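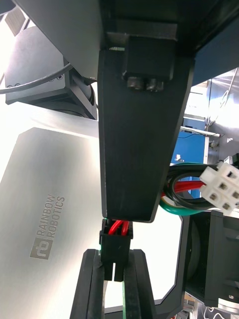 Black plastic connector, red wires.

Home Notes Boat Workshop Archive Contact

Voltage drop on the fridge circuit

5 min read

The fridge on the Karkon has been shutting itself off overnight since we bought her. The compressor controller flashes its undervoltage code, waits, tries again, flashes again. By morning the milk is warm and the battery still reads 12.5 V at the terminals. I replaced the battery last season on the theory that it was weak. It was not the battery.

Slamet Lubis, who has the berth across from mine at Clitdale, asked what the voltage was at the fridge while the compressor was running. I had only measured it with the compressor off. With no current flowing there is no drop in the wire, and a meter will show close to full battery voltage through almost any conductor in almost any condition. The reading told me the circuit was continuous and very little else.

I set up a logger with one channel at the battery posts and one at the back of the fridge, sampling once a minute. It ran for a little over a day and gave me 1,566 readings. With the compressor off, the two channels agreed to within the error of the logger. With the compressor on, the fridge end sat 1.3 V lower. At 12.3 V on the battery that leaves 11.0 V at the compressor, and my controller gives up somewhere below that. Every shutdown in the log came late in the night, when the battery had sagged another couple of tenths.

Next I measured the run. The wire goes from the panel aft along the port side, up over the tank, and forward again behind the lockers. Out and back it is 51 feet. Someone had used 16 gauge, which has a resistance of 4.02 ohms per thousand feet at room temperature, so the whole loop comes to 0.205 ohms. The compressor draws 5 amps. Multiply and you get 1.03 V lost in the copper alone.

That left 0.27 V to find. I went along the circuit with the meter on its millivolt range, one probe on each side of every joint, compressor running:

Battery post to main fuse: 20 mV
Across the fuse and holder: 50 mV
Panel switch: 30 mV
Splice behind the aft locker: 140 mV
Negative bus: 30 mV

The splice was the only surprise. It was a household twist-on cap wrapped in tape, with green powder inside when I cut it open. At 5 amps it was turning 0.7 watts into heat behind a plywood panel, which is not much, but I would prefer it did not.

For the new wire, the usual target for non-critical loads is a 10 percent drop. That allows 1.2 V, and the old wire met it on paper. For a compressor I wanted 3 percent, or 0.36 V, including the joints. Some candidates for the same 51 feet at 5 amps:

12 gauge: 0.41 V
10 gauge: 0.25 V
8 gauge: 0.16 V
6 gauge: 0.10 V

12 gauge fails before any joints are added. 10 gauge leaves 0.11 V for the fuse, switch and terminals. 8 gauge is better but will not fit the controller's terminals without a pigtail — one more joint, and a stiffer bend over the tank. I bought tinned 10 gauge from Strazds and a bag of heat-shrink butt connectors from Plastis. In the end I used none of the butt connectors, as the new run is one continuous length each way.

Pulling it took most of an afternoon. Adi Kusuma fed from the panel end while I lay in the cockpit locker. The old wire would not work as a pull line because it had been glued down in two places, so we pushed a fiberglass rod through and went from there. I also cleaned the fuse holder and replaced the ring terminal at the negative bus.

Measured drop with the compressor running is now 0.33 V. The calculation predicts 0.25 for the wire, so the joints account for 0.08. I have left the logger connected. The anchor light is next, on the same size of wire as the old fridge run, though at its current draw I doubt there is anything to gain by changing it.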